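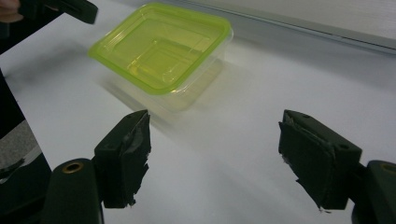
Durchsichtige Dose mit hellgrünem Rand, ohne Deckel.

»Der Deckel ist immer das Erste, was weg ist«

Tetteh Adjei kommt elf Minuten zu spät, Fahrrad, Regen, Tasche voller Dosen. Kaffee? Nein, Tee. Dann redet er auch schon los. Seit Februar leitet er die Mehrwegausgabe in der Markthalle Drerkthorpe, vorher war er Koch, erst Kantine, dann Catering. »Ich hab 2 Jahre lang jeden Abend Essen weggeschmissen. Gutes Essen. Reis, Gemüse, ganze Bleche Kartoffelgratin. Irgendwann geht das nicht mehr.«

Das Prinzip ist schnell erklärt. Die Stände geben abends ab, was übrig ist, Adjeis Leute füllen um, ab halb sieben wird verteilt. Wer kommt, bringt eine eigene Dose mit oder leiht eine gegen Pfand. An guten Tagen gehen etwa 90 Portionen raus. An schlechten? Er zuckt mit den Schultern. »Wenn es schüttet, sitzen wir auf der Suppe.«

Namen will er keine aufschreiben, von niemandem. Auch keine Bescheinigungen sehen. Darüber gab es Streit, gleich am Anfang, mit der Hallenverwaltung. »Die wollten eine Liste. Ich hab gesagt, dann macht ihr das selber. Wer sich für einen Teller Linsen anstellt, der wird schon Hunger haben. Oder keine Lust zu kochen, ist mir auch recht, das Zeug muss ja weg.«

Und das Pfand? Schwierig. 71 Dosen sind seit dem Start nicht zurückgekommen. Ärgert ihn das? »Die Dosen nicht so. Die Deckel ärgern mich. Die Leute bringen die Dose, ganz brav, gespült, und der Deckel liegt daheim irgendwo im Schrank. Was mach ich mit einer Dose ohne Deckel? Da kann ich Schrauben reintun.« Inzwischen gibt es das Pfand nur noch komplett zurück. Gab Diskussionen an der Theke, klar, mittlerweile hat es sich eingespielt.

Was gar nicht geht, sind fremde Deckel. Jeder Hersteller hat sein eigenes Maß, ein paar Millimeter hin oder her, schon schließt nichts mehr. Adjei hat deswegen bei Prosser nachgefragt, dem Großhändler, ob man Deckel auch einzeln bekommt. Bekommt man. Kosten aber fast so viel wie das ganze Set. »Frechheit«, sagt er und lacht.

Bei den Lebensmitteln ist er strenger als bei den Menschen. Kein Fisch, kein Hack, nichts mit rohem Ei. Reis nur, wenn er schnell runtergekühlt wurde. Tomatensoße am liebsten in Glas, wegen der Farbe, »die kriegst du aus dem Plastik nie wieder raus, da kannst du schrubben wie du willst«. Sein Hausmittel: Dose mit Spülmittel und lauwarmem Wasser über Nacht stehen lassen, danach offen in die Sonne. Hilft ein bischen.

Nächstes Jahr soll eine zweite Ausgabe dazukommen, in Fevgate, im ehemaligen Blumenladen neben der Haltestelle. Der Mietvertrag liegt noch beim Eigentümer. Ein Kühlschrank ist schon da, der zweite fehlt – wer einen abzugeben hat, soll sich melden, gern auch gebraucht, hauptsache er kühlt.

Ob er das Kochen vermisst? Lange Pause, Blick zur Uhr. »Die Hitze nicht. Das Geschrei auch nicht. Das Abschmecken schon.« Dann muss er los, um vier kommt der Bäcker.

Das Gespräch fand am 25. Okt. 2024 in der Markthalle statt. Ausgabe täglich außer an Feiertagen, Eingang hinten.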